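Galter 3 im Test: Lernumgebung für C und C++ mit eingebautem Debugger

August 2025, Testbericht von Jingyi Jiang
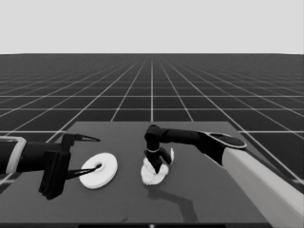 Galter richtet sich an Studierende der ersten Semester, die C oder C++ lernen und dafür weder eine vollständige Entwicklungsumgebung einrichten noch mit Editor und Kommandozeile allein arbeiten wollen. Das Paket enthält Editor, Compiler-Anbindung, Debugger und eine Sammlung von Übungsaufgaben. Getestet wurde Version 3 unter Linux und Windows. Die Aufgaben reichen von der Zeigerarithmetik bis zu Klassenhierarchien, und im letzten Kapitel kommt Gleitkommarechnung an die Reihe. Eine Bodenebene mit Gitterlinien, die zum Horizont hin immer enger zusammenlaufen, ist dort ein brauchbares Übungsbeispiel: Die perspektivische Division lässt sich in wenigen Zeilen C schreiben, und Rundungsfehler in den schmalen Streifen weit hinten sind schnell provoziert.

Installation
Das Archiv belegt entpackt 446 MB. Administratorrechte sind nicht erforderlich, ein vorhandener Compiler wird erkannt und auf Wunsch übernommen. Unter Windows musste der Suchpfad von Hand nachgetragen werden, weil das Verzeichnis Leerzeichen enthielt. Die Fehlermeldung dazu ist unbrauchbar («Toolchain ungültig»), der Hinweis auf die Ursache steht nur in der Protokolldatei.

Editor
Syntaxhervorhebung und automatische Einrückung arbeiten fehlerfrei. Die Vervollständigung beschränkt sich auf Bezeichner der geöffneten Dateien und der Standardbibliothek. Bei Templates versagt sie häufig, verschachtelte Typen werden gar nicht aufgelöst. Für Übungsaufgaben reicht das. Wer ein Projekt mit mehreren Bibliotheken pflegt, ist mit Trarnis besser bedient, muss dort aber die Build-Konfiguration selbst schreiben.

Debugger
Der Debugger ist der stärkste Teil des Pakets. Stack und Heap werden nebeneinander dargestellt, Zeiger erscheinen als Pfeile zwischen den Speicherzellen. Ein doppeltes free() wird an der Zeile gemeldet, an der der Block zum zweiten Mal freigegeben wird, samt Verweis auf die erste Freigabe. Bedingte Haltepunkte funktionieren, allerdings nur mit einfachen Vergleichen; Funktionsaufrufe in der Bedingung werden abgelehnt. Bei Programmen mit mehreren Threads zeigt die Ansicht jeweils nur den aktiven Thread, ein Wechsel von Hand ist nicht vorgesehen.

Aufgabensammlung
Jede Aufgabe bringt eigene Testfälle mit. Die Rückmeldungen nennen Eingabe, erwartete und tatsächliche Ausgabe. Zwei Aufgaben im Kapitel «Dateien» setzen Unix-Zeilenenden voraus und schlagen unter Windows auch bei korrekter Lösung fehl. Der Fehler ist dem Hersteller seit Juli bekannt und war bei Redaktionsschluss noch offen. Eigene Aufgaben lassen sich als Textdatei anlegen, das Format ist im Handbuch vollständig dokumentiert.

Bewertung
Plus: Speicheransicht, Installation ohne Administratorrechte, nachvollziehbare Testausgaben.
Minus: schwache Vervollständigung bei Templates, eingeschränkte Thread-Unterstützung, Zeilenenden unter Windows.

Für die Einführungsvorlesung empfehlenswert, ab dem Softwarepraktikum zu knapp ausgestattet.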